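Hemd falten mit Handgreifern: wie schneidet ihr die Demos in Phasen?

Leonidas Vlachopoulos
Samstag, 23:40

Hallo zusammen, kurze Frage, muss bis Montag was abgeben. Wir lernen bei Gulto eine Policy fürs Wäschefalten aus Handgreifer-Demos, zwei Greifer, je eine Fisheye-Aufnahme. Bisher 164 Demos, alles auf einem Bett mit Bambusmatte, Licht vom Fenster. Training läuft durch, Loss sieht gut aus. Aber beim Abspielen faltet das Ding den zweiten Ärmel nie richtig, greift immer daneben. Vermute, es liegt am Schneiden der Phasen. Ausgelegt ist ja noch klar:

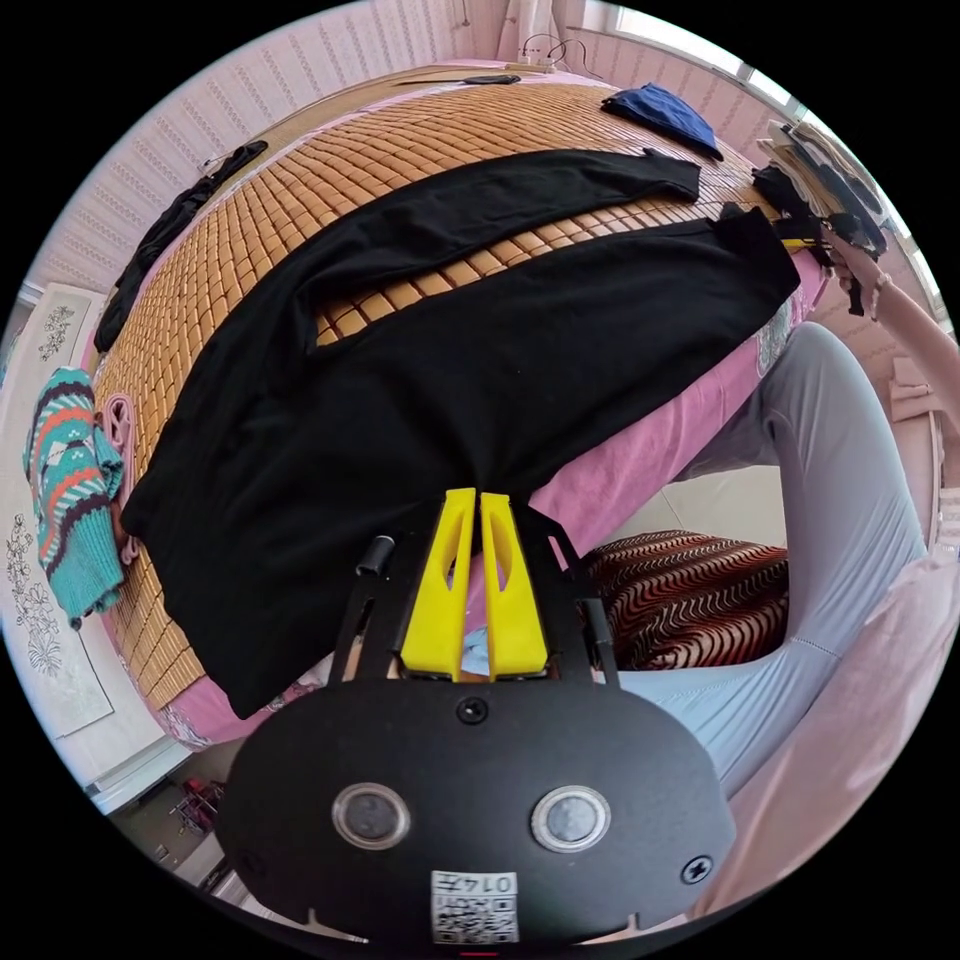

Gulto / AG Manipulation weicher Objekte

Danach wirds schwammig. Wir schneiden im Moment nach Greiferöffnung, also immer wenn die Finger auf- oder zugehen, neue Phase. Problem: manchmal hält eine Seite den Stoff mit der bloßen Hand und nicht mit dem zweiten Greifer. Dann fehlt für die Seite jedes Signal und der Schnitt sitzt irgendwo.

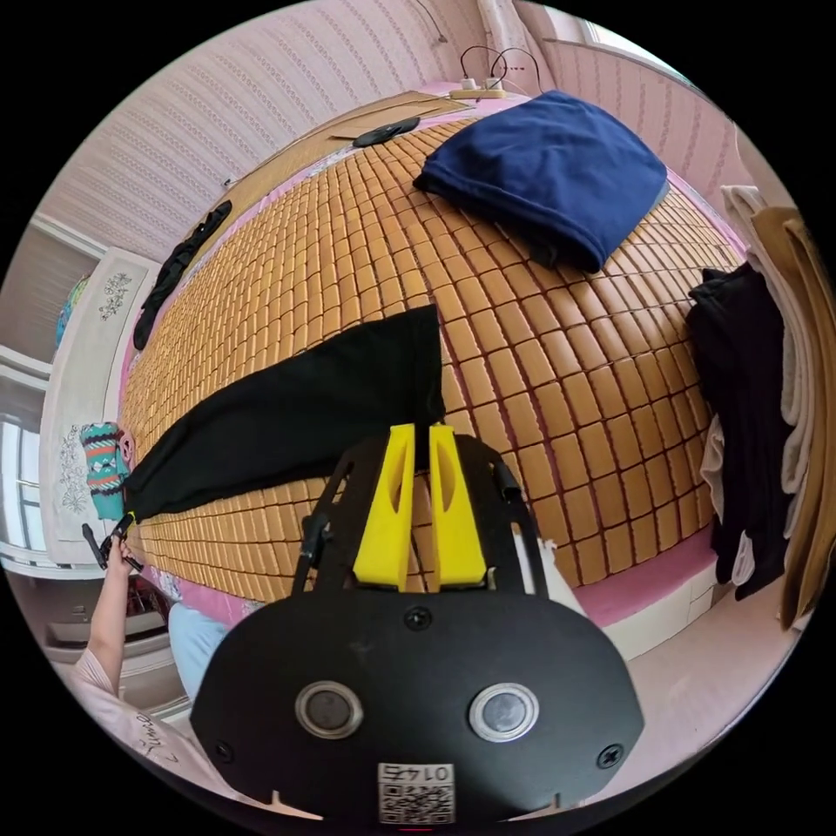 In 17 Demos ist das so, hab sie von Hand rausgesucht. Rauswerfen will ich die ungern, haben eh zu wenig. Außerdem schwarzer Stoff, die Kanten sind im Bild kaum zu finden wenn Lage auf Lage liegt. Auf der Matte gehts noch, Kontrast ist ok.

Nehmt ihr Phasen überhaupt noch oder alles in einem Stück? Und gemischte Demos (Hand + Greifer) drin lassen?

Usevetti
Sonntag früh? nein, noch wach, 0:55

Hatten wir genauso. Greiferöffnung allein taugt nix bei Stoff, weil man ständig nachfasst. Wir schneiden nach Stoffzustand: ausgebreitet, Ärmel drin, halb, schmal gefaltet. Sagt einer von Hand an, dauert, geht aber. Grenzfälle lieber zu spät schneiden als zu früh.

Die 17 würd ich rausnehmen für alles wo die Hand am Stoff ist. Die Policy sieht sonst eine Kante hochgehen und lernt, dass das von alleine passiert. Unser zweiter Ärmel war danach deutlich besser. Den Rest der Demo kannst du behalten, also z.B. ab da wo der Stoff schon als Streifen liegt und wieder beide Greifer im Spiel sind:

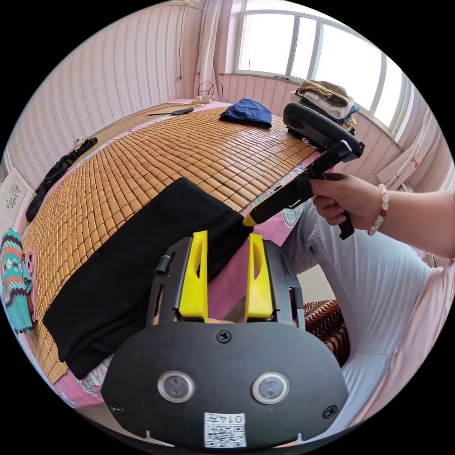 Gefalteter Stoff auf der Matte, zweiter Greifer rechts in der Hand.

Ab so einer Stelle lässt sich sauber schneiden. Achte drauf dass beide Zeitstempel zusammenpassen, bei uns waren die in der ersten Charge verrutscht und wir haben den Feler wochenlang bei den Phasen gesucht.

Zum schwarzen Stoff: mehr helle Teile dazu nehmen. Nur schwarz trainieren und sich über Kanten wundern, das kenn ich.

Arville
Sonntag

Gar nicht schneiden. Alles in einem Stück, mehr Daten, fertig. Unter 800 Demos brauchst du über Phasen nicht reden. Wir haben mehr als 1.000 und das Thema war weg.

Leonidas Vlachopoulos
Sonntag

@Arville danke, aber bis Montag krieg ich keine 800 zusammen. @Usevetti Zeitstempel geprüft, bei einem Teil passt es tatsächlich nicht, schau ich mir grad an. Handstellen sind raus, Training läuft nochmal. Meld mich wenn der Ärmel sitzt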